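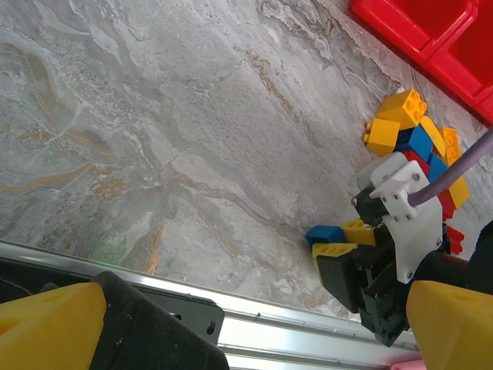 Good practice rules for small sorting robots tend to be written by people who won't have to follow them. We've read a fair number at Plolholm, and the house rules we ended up with are shorter and grumpier than most. They cover bench work of the ordinary kind: a pile of toy building bricks in yellow, blue and red, a red bin with compartments, and an arm that is supposed to get one into the other. The questions below are the ones that keep coming in from the Retville and Giltgate sites, along with a few from suppliers who didn't like our replies.

Do we need a written rule for something this simple?

Yes, but a page will do. The draft we were first handed had 200 clauses, and plenty of them told the reader to "take appropriate care". Appropriate to what? Dwayne Lindqvist went through it with a pencil and left 11. If you can't say how somebody would check that a rule had been kept, leave it out.

The arm is small and slow. Can we skip the risk assessment?

No. "Small and slow" is what the brochure says. Look at where a finger or a sleeve could get caught between the gripper and the bench, and do it with your own gripper fitted. If you change the fingers, or bolt on a bracket that wasn't there before, do it again. We don't accept an assessment copied from another site, even when the arm is the same model.

The seller says it is "compliant with all relevant standards". Is that enough?

Ask which ones, which edition, and whether the paper covers the bare arm or the arm plus everything you've attached to it. In our experience the second half of that question takes a good deal longer to answer than the first. Until you have a reply in writing, treat the claim as advertising.

What counts as a successful sort?

Write it down before the run. For us, a brick counts when it is inside the right compartment and the gripper has let go. Resting on the rim is a miss. Right colour, wrong compartment is a miss too. We had a long argument with the Mulligan team about bricks that bounce out again, and the rule now says they are misses. They still don't agree.

May a person tidy the pile during a run?

Only if the run is stopped first and the log says so. A hand that nudges one awkward brick into an easier position has changed the result, however kindly it was meant. Go through the logs with this in mind whenever a score suddenly improves.

How many runs before we can quote a figure?

We ask for 7 full runs with the bricks tipped out afresh each time, and we want all of them reported. Don't send the best 3. A percentage with no number of attempts beside it goes back to the sender.

Does it matter where the compartments are and what goes in them?

It matters that the plan is fixed and written down. Yellow to the left and blue to the right is a perfectly good plan, and so is the other way round. A compartment with nothing in it yet is no fault part way through a run, so don't mark one down until the end.

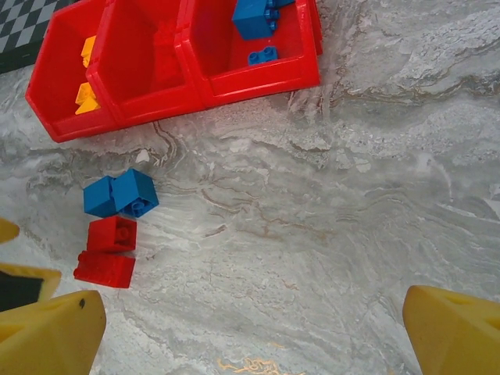 Who can stop the arm?

Anyone in the room, without asking. We've seen rules that keep the stop button for "authorised staff", and we'd like to know what everyone else is meant to do in the meantime. Starting it again is a different matter and belongs to the named operator, once the bench has been checked.

How often are these rules reviewed?

Every September, and after any injury or near miss. Suggestions for new rules are welcome if they come with one to remove.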